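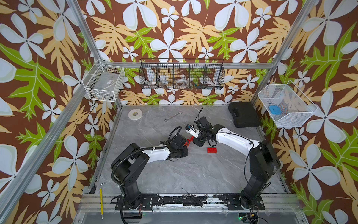
Brudura 壁纸施工套装(家用款)
售价:997 元,含运费
库存状态:现货
发货地:Moleo 杂货铺

先说一下我自己。我开这家小店之前贴了好多年壁纸,自己家贴、亲戚家贴,后来朋友的朋友也来喊我。所以店里别的东西可能是随缘上架,唯独壁纸工具我挑得特别狠,谁家刮板用两回就起毛边我心里都有数。这套 Brudura 我自己从五月份用到现在,贴过卧室、玄关,还有一个拐来拐去的楼梯间(那个楼梯间真的要命,后面会讲),用顺手了才放上来卖。

箱子里有什么

塑料刮板一把,软边
毛刷一把,30 厘米宽
接缝压轮一个,木柄
美工刀一把,另配刀片一盒
不锈钢压尺一把
铅锤和线
卷尺,5 米
滚筒一支,刷胶用
胶盘一个
海绵两块
折叠工作台一张
帆布工具卷一个

一共 12 样,都收得进原装的纸箱里,除了工作台,工作台是单独一个包裹,经常比工具早到或者晚到一天,先收到一个别慌,另一个在路上。

胶和壁纸都不含!问这个的人太多了,我就写在前面。胶要看你买的是什么纸,纯纸、无纺布、PVC 面的用法都不一样,我没办法替你配一种通吃的。

几样我特别想夸的

刮板。软边这一侧是真的软,压大花的纸不会在深色的地方留下亮道子。贴过深底色壁纸的人应该懂我在说什么,白天看着好好的,晚上一开侧灯,一道一道的全出来了。硬刮板快是快,我现在只敢拿它刮 PVC 面的纸。

毛刷。我个人其实更喜欢用刷子,纯纸我几乎全程用刷子赶气泡,从中间往两边赶,赶到边上再用海绵轻轻带一下。这把刷子的毛很密,第一次用之前最好在手上拍几下,会掉几根浮毛,拍掉以后就没再掉过。

折叠工作台。展开以后站着刷胶刚好,腰不用一直弯着。我身高一米六出头,个子高的朋友可能会觉得矮一点,我见过有人在桌腿下面垫木块,也能用,就是四条腿要垫得一样高。台面擦起来很方便,胶趁没干擦掉就行,干了就得拿温水捂一会儿。

铅锤。嗯,很多人收到以后问我这是干嘛的。吊垂线用的呀!第一幅纸一定要照着垂线贴,别照着墙角贴,老房子的墙角十有八九是歪的。我家那个墙角从上到下能歪出一指头宽,第一次贴的时候我不信邪,贴到后面整面墙的花都在往左边倒。

我不太满意的地方

说两点,免得你收到以后来骂我。

一个是美工刀。能用,推刀也顺,但是刀身偏轻,手大的人握着有点飘。我自己是换成了 Nudeo 那把金属壳的,店里也有,要的话下单时留言,我给你换,补个差价。刀片倒是没什么可挑的,尺寸是通用的。

另一个是工具卷的绑带,太短了!装满以后要使劲拽才能系上。我跟厂家反映过,说下一批会加长,哪天能到我不敢保证,现在发的还是短的那版。

关于大花壁纸的对花

最近好多人买的都是那种大图案的纸,热带叶子啦,大朵的花啦,底色还特别深。好看是真好看,但是费纸也是真费纸,对花也麻烦。既然来买工具了我就多啰嗦几句。

买纸之前先看标签上的花距。花距越大,每一幅裁掉的就越多,小房间里碰上大花距,光是裁下来的边角料就能堆一小堆。标签上一般还会写是平对还是错位对,平对就是左右两幅同一个高度接上,错位对是右边那幅要往下或者往上挪半个花距。错位对的纸我建议两卷同时开,一卷裁单数幅,一卷裁双数幅,能省下来不少。

裁之前在地上把头两幅摆在一起看看,花接得上再裁第三幅。每一幅上下都留一点余量,贴上去以后再用压尺和刀裁齐。我见过有人图省事按墙高裁得刚刚好,结果天花板不平,上面露出一条缝,那一幅就只能重来。

每幅背面用铅笔写上编号,再画个箭头标朝上的方向。叶子图案尤其容易贴反,我有一次就把一幅贴倒了,过了好几天吃着饭才看见,筷子都放下了。

批号也要核对!同一款纸不同批次会有色差,深底色的更明显。开卷之前把所有标签拿出来对一遍,有不一样的先别裁,裁了就退不了了。

接缝露白怎么办

深色的纸接缝处容易露出一条白线,那是纸芯的颜色。我的办法是贴之前先在墙上接缝的位置刷一条跟底色接近的乳胶漆,不用很宽,等干透了再贴。纸边也可以用同色的粉彩笔轻轻擦一下,注意从背面那一侧擦,别蹭到正面去。水彩笔不要用,遇到胶会晕开。

压轮在这里就派上用场了。纸贴好以后等一会儿再压接缝,胶还很稀的时候用力压会把胶全挤出来,边反而翘。有凹凸纹理的纸就别用压轮了,会压平,用刷子点一点就好。

墙面要不要处理

要的。这个没法偷懒。旧墙有起皮的先铲,坑补平,打磨,擦灰,然后刷基膜。基膜我一直用 Kang 的,味道小,干得也算快,店里偶尔进几桶。刚刷完基膜别急着贴,按桶上写的时间等,冬天再多等等。贴好以后门窗先关着,让它慢慢阴干,别开暖风对着吹,我有位客人吹了一晚上,第二天接缝全张嘴了。

楼梯间那个事

前面说要讲的。楼梯间的墙特别高,纸又长又重,一个人真的弄不了。我那次是一个人在上面对花,另一个人在下面托着纸,托的人不能往下拽,一拽纸就拉长了,花就对不上。刷完胶的长纸要折叠起来拿,胶面对胶面,像手风琴那样,上去了一段一段放开。梯子一定要放稳,工具放在围裙口袋里,别放梯子顶上,刮板掉下来还好,刀掉下来就吓人了。

这套里面没有梯子也没有围裙,围裙我在考虑加,还没找到口袋够深的。

清洁和收纳

用完当天就洗。刷子用温水冲,手指顺着毛捋,甩干,毛朝下挂着。滚筒套多冲几遍,冲到水清为止。海绵两块最好分开用,一块擦台面,一块擦纸面,我在其中一块的角上剪了个小口子做记号。刀片用钝了就掰掉一节,裁湿纸钝得特别快,舍不得换刀片就会把纸扯毛。掰下来的刀片找个小铁盒装着,装满了封好再丢。

压尺擦干再收进工具卷,不锈钢的也经不住一直闷在潮帆布里。

常有人来问的

我只贴一面墙,有必要买整套吗?
看情况。如果以后都不打算再贴了,借一套更划算。我这边刮板、刷子、压轮也单卖,单贴一面背景墙的话有这三样加一把好刀就能动手,工作台拿餐桌铺块塑料布也凑合。

无纺布的纸胶刷哪里?
大部分是刷墙上,刷匀一点,边角用小刷子补。但还是看标签,有的牌子写明了要刷纸背。

刮板能买到替换的吗?
能,我一直备着货。边上要是磕出小缺口就换掉,有缺口的刮板会划纸。

能开发票吗?
能的,下单时把抬头写在备注里。

退换

没拆封的随时可以退,运费咱们各出一程。拆了但是没沾过胶的也能商量,拍几张照片发给我看看。沾过胶的就不行了哈,请理解。运输摔坏的我补发,箱子先别扔。

工作台的锁扣收到以后请先试着开合几次,有卡住的马上跟我说,别硬掰。

下单的时候可以备注一下你要贴的是哪种纸,我会在箱子里塞一张手写的小条子,写上我用这种纸的时候踩过的坑。字丑,凑合看!

页面更新:2021年12月19日,星期日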